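Keep the Round Dials

July 22, 2019

I have been flying out of Farkbridge for seventeen years now, and lately I seem to spend more time talking about screens than about weather. 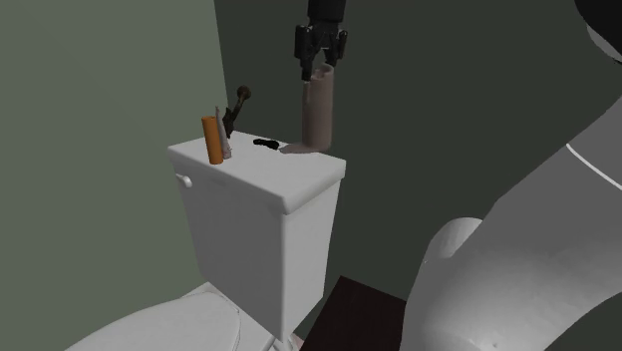

Idris Kneath told me over coffee that he would never go back to needles, that his Metix panel had taken half the worry out of his cross-country trips, and that I was being sentimental. He may be right about the last part! I learned in an old Gronow two-seater with an altimeter that stuck a little until you tapped the glass, and I suppose I love it the way people love a first car.

Still, I think we give up something when every number moves onto one display. A needle can be read sideways, half looking, while you are busy with a crosswind and a nervous passenger. You see where it points and you know. Digits have to be read, one after another, and in rough air that takes me longer than I care to admit.

I am not against the new units. Last November I flew four hours behind a Cerneo and enjoyed nearly all of it – the engine page alone is a lovely thing, with every cylinder temperature laid out side by side. What I would ask of builders is modest. Leave room for a plain airspeed indicator and a plain altimeter, fed by their own lines and needing no battery. They weigh very little, and you can buy both used for less than the price of a good headset.

Idris says he will think about it. He has a blank spot on the right side of his panel, and I have an altimeter on my shelf that he is welcome to borrow.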